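My desk saga is finally over (I think!)

I've been working from home for six years on a hand-me-down dining table, and in January I gave up and bought a real desk. This is my review of the Vella from Dovasance, in white, after a few weeks of living with it. I paid for it myself, full price, with the grumbling that goes along with that.

First, the size, since three of you asked in the comments on my chair post. I went for the bigger of the 2 versions. My office is a former pantry with a window and I measured the wall so many times that the pencil marks are still there. It fits with just enough room for the wastebasket, and the door still opens all the way. The smaller one would have been the sensible choice. I have no regrets so far.

Delivery was fine. It came in two boxes, and the heavy one is really heavy, so please don't try to get it up the stairs alone like I did. I made it to the landing and then sat on it and called my neighbor Larasati, who came over in slippers and took the other end. One corner of the cardboard was crushed but the top inside didn't have a mark on it.

Assembly took me an evening. The instructions are all drawings, no words, and step 13 shows the crossbar the wrong way around compared to step 12, or at least I read it that way and had to take four bolts back out. The little wrench they give you is junk! Use your own if you have one. Everything lined up once I'd figured out the crossbar, and I didn't have any mystery screws left over, which for me is a first.

So, the top. It's matte, and that's what sold me. My old table was shiny and by two in the afternoon I had the sun bouncing straight up into my eyes. With this one I don't squint anymore. It's smooth enough that I don't need a mouse pad (I put mine in a drawer and haven't missed it). Pens don't roll off, either.

White does show everything, though. Coffee rings, pencil smudges, that gray stuff that comes off newspaper. Most of it wipes up with a damp cloth and a drop of dish soap. I had one bad moment with turmeric from a takeout lunch, and that took baking soda and two tries. There's still a very faint yellow spot if you know where to look, and of course I always look. If you eat curry at your desk, maybe get the oak finish.

Wobble: a tiny bit when I type hard, none when I write by hand. I tightened everything again after a week and it got better. My friend Heike Kleinschmidt has the Skillton desk that everybody recommends, and I've leaned on hers plenty of times. It's steadier, I'll give it that, but the edge digs into my wrists and the Vella has a nice rounded one.

What I don't love is the cable situation. There's one small hook at the back and that's it, so your cords just go over the far edge and hang there. I ended up buying a stick-on tray, and the adhesive let go twice before it finally held. At this price a tray should be in the box.

Would I buy it again? Yes, but I'd wait for a sale and I'd keep lunch in the kitchen.
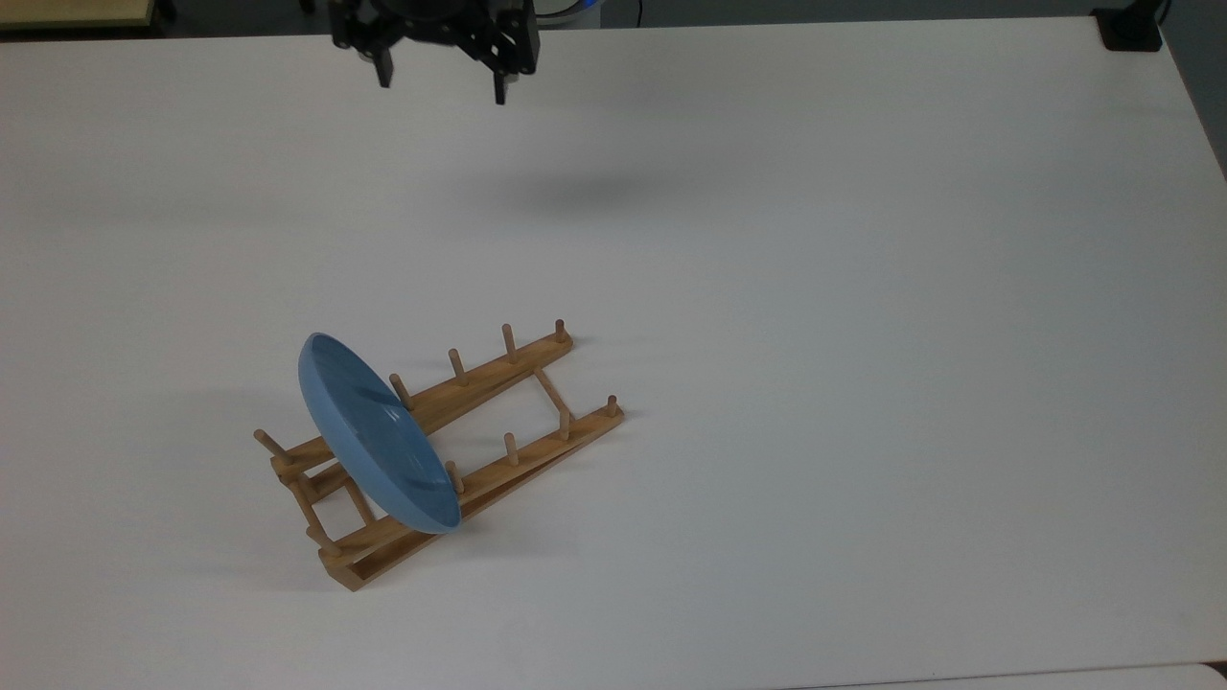 Next on my list is a lamp. The overhead light in here is all right in the daytime but by evening my own hand gets in the way when I'm writing. I've been looking at the Nkuna clamp lamp, the one with the long arm, and if any of you have it, please tell me whether the clamp leaves dents.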